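Kollege Greifarm, 5. Februar 2020

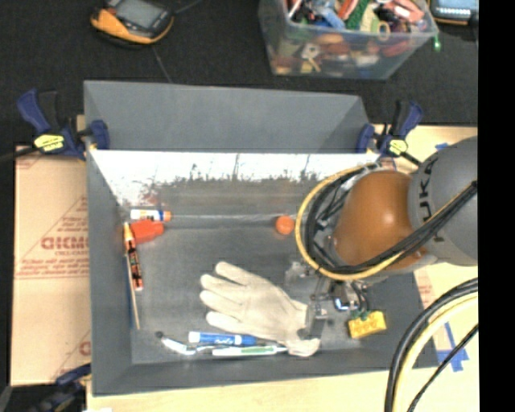
Seit Januar läuft bei uns in der Kommissionierung von Plaltunier die Testzelle, und seit Januar höre ich, dass sie uns »die monotonen Griffe abnimmt«. Mag sein. Monoton waren sie, das bestreite ich nicht. Nur bestand meine Schicht bisher zur Hälfte daraus, und was an die Stelle tritt, heißt im Schulungsheft »Überwachung«. Ich stehe also neben der Kiste und schaue zu. Arbeitshandschuh, Stifte, so etwas wie ein Klebestift, Spielzeugstein, alles kreuz und quer, und der Arm darüber. Bei so einem Handschuh würde ich keine Sekunde nachdenken, man packt ihn halt irgendwo. Die Kiste selbst hängt an Schraubzwingen, so viel zum Arbeitsplatz der Zukunft.

In der Präsentation von Condale stand die Zahl 451, Griffe pro Stunde, Zielwert. Auf meinem Zettel von gestern stehen 104, und 22 Mal musste ich quittieren. Quittieren heißt: hingehen, Störung lesen, Taste drücken, zurückgehen. Müde bin ich danach trotzdem, bloß anders – früher taten mir die Schultern weh, jetzt eher der Kopf.

Ob die Zulage fürs Kommissionieren bleibt, wenn man nicht mehr selbst kommissioniert, konnte mir bisher keiner sagen. Die Frage liegt seit drei Wochen beim Personalbüro.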